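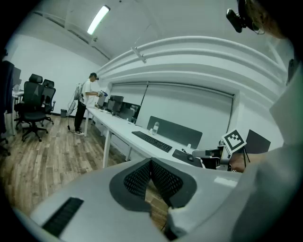
Quick one, on my lunch, because people keep asking what I think of the Findley kit and I keep saying "I'll write it up" and then not doing it.

So. Findley is the hand-held gripper set from Savolainen. Two grippers, backpack, head camera, charger, a bag of cables. You do the job with your own hands, the kit records it, the recordings go off to train your arm. We've had it on hire at the Zevthorpe office since February. 12 weeks on the basic plan, which sounded like ages and wasn't.

Good stuff first. Setup is quick. Got the first one going in 17 minutes, including finding the right charger. The grip itself is lovely, nice light squeeze, no notchy feeling, and the jaws come back where you expect them. Left-handers fine too (I'm one).

The backpack. Hmm. Straps are ok for an hour, after that I feel it in my shoulders. The chest buckle is stiff. And the cable is too long for short people and too short for tall people, don't ask me how they managed that. Tape it up. Really, tape it up.

Head camera: fine over a cap, horrible over glasses. Adjust the band before you put the pack on, not after, I've done it the wrong way round at least 5 times now.

Software is called Uta. Uta is where I get grumpy. Recording is one button, great. Sorting the recordings afterwards is a pain, no way to rename a batch, and if you click away from the page it forgets which ones you ticked. Lost most of a Wednesday afternoon to that. Support did answer the same day, very polite, said it's "on the list". Ok.

Also the manual. Printed one is for the older grippers so the button picture is wrong. The online one is right. Use the online one, bin the other.

Price, well, the hire is fair if you use it most days. If you're only going to get it out now and then I'd wait and see if they do a day rate, I did ask and got a maybe. Buying outright is silly money for a team our size.

Would I hire it agian? Yes, with a second backpack and a softer strap. We've asked for 2 more weeks while they sort the invoice.

Will add a bit on battery life when I've got proper numbers, the ones I wrote down are on a sticky note somewhere at home.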